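Subject: Re: [drenitby-growers] Wirden beans, too late to sow?
List: Drenitby Growers
Thursday, 7:42 PM

Hello everybody,

I meant to answer this one days ago and then the plums came in, and you all know how that goes. I hope it's still useful to whoever is standing over a packet wondering.

I've grown the Wirden for a good long stretch now, first at my mother's place up the hill and then down here on the flat, and my feeling is that you can get away with more than the packet lets on. The packet says to have them in the ground by early June. I've sown them well after that and still had a crop, a smaller one, but the beans were good and they cooked up creamy the way they should. What you can't do is sow them late and let them dry on the vine. Once the nights turn cool here the pods just sit there sulking and go spotty. So if you're in the ground late, plan to eat them as shell beans, when the pods have gone leathery and the seeds inside are fat. They are lovely like that, with a little butter and a lot of black pepper. I'd almost say I like them better!

If you do want dry beans from a late sowing, you can pull the whole plants before the first frost and hang them upside down in a shed with the door propped open. I did that one wet fall and saved most of them. My shed smelled like hay until Christmas. A few went moldy near the back wall, so give them more room than you think they need.

On the poles: please don't use the short ones. The Wirden looks like a polite little plant right up to the middle of July and then it is over the top and into the clothesline. Mine are eight feet and I still have to fold the ends back down. The strings from the Skamier hardware store have held up fine for me, though I do cut them off and throw them out each year.

Somebody asked at the swap whether it will cross with the Lý bean. I've grown the two side by side, 6 feet apart, and have only ever found one odd-looking plant, so I wouldn't lose sleep over it unless you're keeping seed for other people. If you are, put the squash between them.

I have a jar of last year's seed by the back door and I'm happy to share. Bring an envelope, I'm forever running out of them.

Warmly, from the bottom end of Mill Road
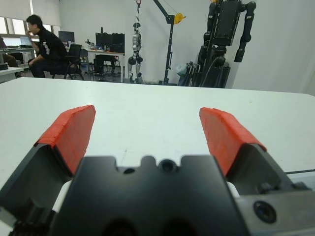

Reading time: 4 min

Earlier message in this thread:

> Hi all,
>
> New to the list and new to Drenitby too, so forgive me if this
> comes up every year. I was given a packet of Wirden beans and I
> didn't get the bed cleared in time. It's the end of June already
> and the packet says I've missed it. Is it worth putting them in
> anyway, or should I save them for next spring? I have some
> 4-foot stakes left over from the peppers and was hoping those
> would do. I also have Lý beans up and growing in the next row,
> if that makes any difference.
>
> Thanks so much, and thank you for the rhubarb!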